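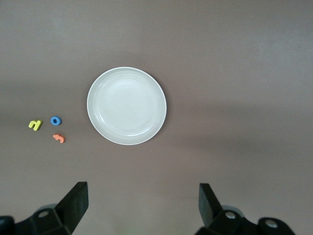
Plate and foam characters on a table at the Pulanstead site, 19 September 2019.

Report of the visit to the Hekard early learning resource centre, Pulanstead

The visit was arranged at the invitation of Hekard, which opened its Pulanstead premises to schools, nurseries and local authorities in April. The purpose was to see how the centre prepares and lends table-top materials for children under seven, and to judge whether its loan service would suit the settings supported by this office.

Visitors were received in the ground-floor reading area and given a short account of the service. The centre holds 1,336 catalogued items and had lent to 90 settings by the end of the summer term. Most loans are made up as themed boxes, of which the letters and numbers series is the most often requested. A printed list was supplied and has been placed with the office copy of this report.

The first part of the morning was spent in the activity room. The tables there have plain, matt tops in a muted brown, with no pattern or markings. Staff explained that plain surfaces are preferred for early letter work, as young children find a shape more easily against a single quiet colour. The point was well made by the materials themselves: a yellow foam piece and a blue one in the form of a ring stood out clearly beside a round white plate.

The plate has a use of its own in the centre's sorting activity. Children are asked to find a shape, name it if they can, and place it on the plate before going on to the next. It was noted that the ring may be offered as the letter O, and that the centre accepts "nought" or "circle" equally at this stage. Pieces are laid out at different angles, and the child is left to turn them. Several members of the party asked whether this might confuse beginners. The reply was that turning the piece by hand is regarded as part of the task.

The party then moved to the Võ room, where returned boxes are checked against their lists. Foam sets are washed, dried on racks and repacked by hand. A set with a missing character is withdrawn until a replacement has been found. At the time of the visit 38 boxes were awaiting checking, a number which staff described as usual for September.

After lunch there was a presentation on the Mustari project, under which 332 families have borrowed smaller packs for use at home. Each pack contains a foam set and a card of suggested games. The cards are clearly written, although the print is small and a larger version would be welcome.

Loans run for half a term and must be collected in person. Parking at the site is limited, and settings are advised to telephone beforehand. Requests for the spring term should reach the Pulanstead desk before the autumn half-term break.

It is recommended that two settings take letters and numbers boxes on trial and report to this office at the end of the loan.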